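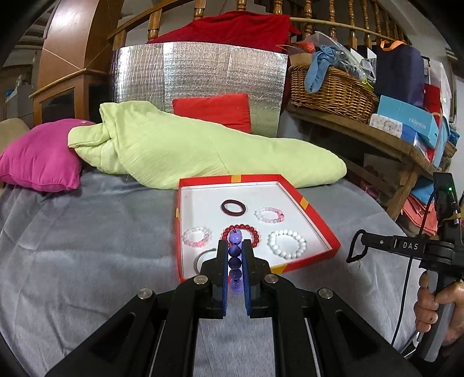
A bracelet between the blue pads, with the tray behind.

Michiels soft finger pads, blue, set of two
Bought from: Tamorley web shop, February 2024

I use these pads on a hand-held gripper, for small things which the bare jaws hold badly. My work is picking and placing, the same object many times, and the recorded movements are later used for a robot arm. For this reason I am strict with the pads. If a pad moves, the recording is spoiled, and I may notice it only in the evening.

First the good side. The pads are thin, so you lose very little of the opening. They are kind to beads and do not leave marks on plastic or glass. Fitting is simple: clean the jaw with alcohol, take off the paper, press, wait one night. The instruction sheet is short but clear, and the blue is easy to find in the video.

Now the fault. After almost 200 grips the left pad began to slide towards the tip. It was a very small movement and I did not see it at first. I saw only that round beads turned in the jaws, always to the same side. I blamed my wrist, then the elastic cord, then the screws of the linkage, which I tightened for nothing. When I put a ruler against the pads, the left one was 2 mm lower than the right. I had to throw away 27 recordings.

The second problem is more serious for me. When the pad slides, its upper corner lifts and makes a little pocket, and the cord of a bracelet can go in there. Then you open the jaws and the bracelet does not fall, it stays hanging. With the hand this is only annoying. On a motor arm it means that the arm travels back with something it should have released, and a stretched cord can break and throw beads. I would not use these pads near the face without glasses.
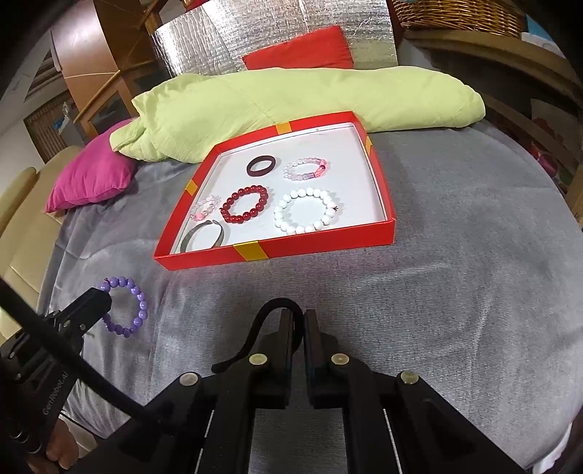 One reader who has the same set wrote to me that hers never slid on boxes or cloth, only on beads, and that she now changes the pads on a fixed day and does not wait for a fault. She also draws a thin pencil line on the jaw at the edge of the pad, and looks at it before each series. I have copied the pencil line and I recommend it.

I wrote to the shop. Tamorley answered politely and sent a second set from their store in Murkport. The new glue looks the same to me. The packet says 1000 grips, and I do not believe this number for round objects.

For boxes, cloth and other flat things: yes, buy them. For beads: only with the pencil line, and keep a spare set in the drawer. I am now waiting for the Barnavcombe pads, which are held with a clip - they are thicker and cost more.

Three stars of five.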